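Clostis sorting software: progress report to the Teshome fund

Prepared by Angus Waaka

Work since the last report has gone into three parts of the software: the planner, the gripper control loop and the tool we use to replay runs. The perception code has had small changes only. Spending is in line with the plan, and we are not asking for any change to the budget.

Planner

The old planner worked out the full order of moves at the start of a run and then followed it. If a cube slipped or was knocked, the rest of the list was wrong and the arm carried on regardless. We have replaced this with a planner that looks at the table again after every placement and picks one move at a time. It keeps a short record of what it believes is on each plate, and compares that with what the camera reports before it commits.

The change cost us some speed. A planning step used to take 800 ms and now takes 880 ms, most of it spent waiting for the second camera read. We think this is acceptable for now. Wotex, who will be the first to use the software outside our own workshop, have told us they care more about wrong placements than about cycle time.

Stacked cubes are handled as a special case. The planner will not try to take a lower cube while it thinks another is resting on it. This rule is written by hand, and we would like to replace it with something more general before the end of the grant.

Control

The gripper used to close at one fixed speed. It now slows down over the last part of its travel and stops when the servo load passes a set limit. The limit is stored in the configuration file with the other arm settings, so it can be changed without a rebuild. We had 2 faults in the first version of this code. One left the gripper half open after a cancelled move; the other reported a grasp when the finger had touched the plate. Both are fixed and both now have tests.

Approach angle is still chosen from a short table of fixed values. That is fine for a cube standing clear of its neighbours and poor for one with others close by.

Perception

Colour labelling is steady under the workshop lights. The weak point is occlusion. When the finger is low over a plate it hides whatever is behind it, and the tracker may drop a cube and then find it again under a new number. We have added a hold period, during which a hidden cube keeps its last known position. The present test case is a blue cube placed among the red ones, to be moved to the blue plate.
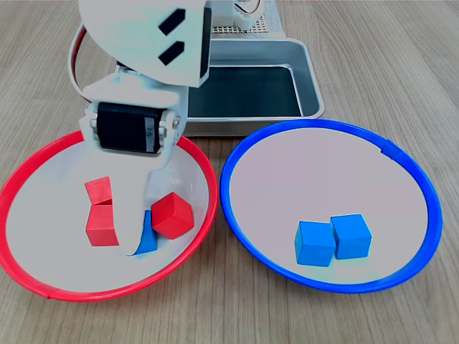

Liltthorpe, July

The arm is down in the red plate, with most of the blue cube out of sight behind the finger and a red cube close on the other side. The other two blue cubes are already in the blue-rimmed plate. This layout is now part of the standard test set, along with one where the odd cube is red.

Tooling

The replay tool can now step through a run with the planner's record shown beside the camera view. It reads logs from the previous format as well. Export is still slow on long runs.

Next period

Work over the next 6 weeks will cover the approach angle and the hold period, which is currently a fixed length and should depend on where the arm is. After that we will prepare an install package for Wotex and write the operator notes. The safety review of the stop command is still to be booked, and the package will not go out until it has been done.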